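Suchbegriff eingeben Suchen Alle Themen Nur Titel

Holztisch ölen: klebt nach Wochen immer noch

Kilar Forum > Haushalt > Möbel und Oberflächen

Norero

Hallo zusammen,

ich habe im November unseren Küchentisch abgeschliffen und geölt. Massive Eiche, vom Onkel geerbt, samt Rotweinring von irgendeiner Konfirmation. Schleifen ging gut, erst grob, dann mit 240er, sah toll aus. Dann das Öl: Leinölfirnis aus dem Baumarkt, großzügig aufgetragen, weil auf der Dose stand, das Holz nehme sich, was es braucht. Das Holz hat sich offenbar wenig genommen. Der Rest liegt seitdem obenauf und fängt Krümel.

Inzwischen sind 6 Wochen vergangen. Wenn ich morgens die Zeitung hinlege, kann ich sie abends in Spiegelschrift vom Tisch lesen. Meine Frau isst im Wohnzimmer. Abwischen mit Spülmittel hat eine Art Kaugummi erzeugt, Föhnen hat gestunken.

Muss ich alles wieder runterschleifen, oder gibt es einen Weg, der weniger Staub und weniger Ehekrise bedeutet?

Stitik

Selber schuld, hätte man lackiert. Zwei Schichten Klarlack drauf und Ruhe ist bis zur Rente. Ich verstehe den ganzen Ölkult nicht, bei uns steht seit Jahren ein Tisch mit Kunststoffplatte und der hat noch nie geklebt, außer bei der Marmelade.

Sena Ansah

Bitte jetzt keinen Lack drüber, der hält auf der Schmiere so gut wie Tapete auf Butter.

Das Problem ist der Überschuss. Firnis trocknet, indem er Sauerstoff aufnimmt, und in einer dicken Schicht passiert das oben ein bisschen und darunter fast gar nicht. Dazu eine kühle Küche im Spätherbst, Fenster zu, fertig ist der Fliegenfänger. Abschleifen bringt im jetzigen Zustand wenig, das Papier setzt sich nach ein paar Zügen zu und du kaufst den halben Laden leer.

So würde ich vorgehen:

Balsamterpentin oder Orangenöl auf einen fusselfreien Lappen, Fenster auf, Handschuhe an. Kleine Fläche satt anlösen, eine Viertelstunde warten, dann mit einem weißen Pad (kein grünes, das kratzt) in Faserrichtung reiben. Den Schmodder sofort mit einem sauberen Lappen abnehmen. Nächste Fläche. Das ist stumpfsinnig und dauert einen Nachmittag, man kann dabei aber ein Hörbuch hören. Danach den Tisch mindestens 2 Tage in Ruhe lassen, bei normaler Zimmertemperatur und mit Luftzug.

Klebt es dann immer noch an einzelnen Stellen, dort wiederholen. Erst wenn alles stumpf und trocken ist, einmal mit feinem Papier drüber und ganz dünn neu ölen. Dünn heißt: so wenig, dass man sich geizig vorkommt. Nach 20 Minuten alles abwischen, was noch glänzt, auch wenn es einem leidtut um das schöne Öl.

Und die Lappen! Die bitte draußen einzeln ausgebreitet trocknen lassen oder in ein Schraubglas mit Wasser stecken. Zusammengeknüllt im Mülleimer können sie sich selbst entzünden, das ist leider keine Legende.

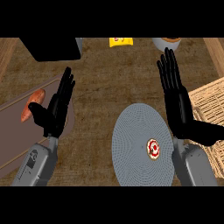 Kann man einen frisch geölten Tisch gleich wieder zum Essen benutzen?

Vorsichtig nach ein paar Tagen, richtig belastbar ist die Oberfläche erst nach zwei bis drei Wochen. Bis dahin Untersetzer nehmen und Wasserflecken gleich wegwischen. Heiße Töpfe gehören auch später nicht direkt aufs Holz.

Norero

Danke, Sena. Terpentin ist besorgt, das Hörbuch auch, 300 Minuten schwedischer Kommissar mit Magenproblemen. Die erste Ecke ist schon wieder Holz. An Stitik: Die Marmelade bleibt bei uns vorerst im Kühlschrank.

Ähnliche Themen
Wasserränder auf geölter Eiche, was hilft?
Hartwachsöl oder Firnis für die Arbeitsplatte
Schleifpapier setzt sich ständig zu
Odoi Stuhlbeine wackeln nach dem Leimen
Schneidebrett riecht nach Zwiebel, seit 40 Zwiebeln

Kontakt | Nutzungsbedingungen | © Kilar Forum | Nach oben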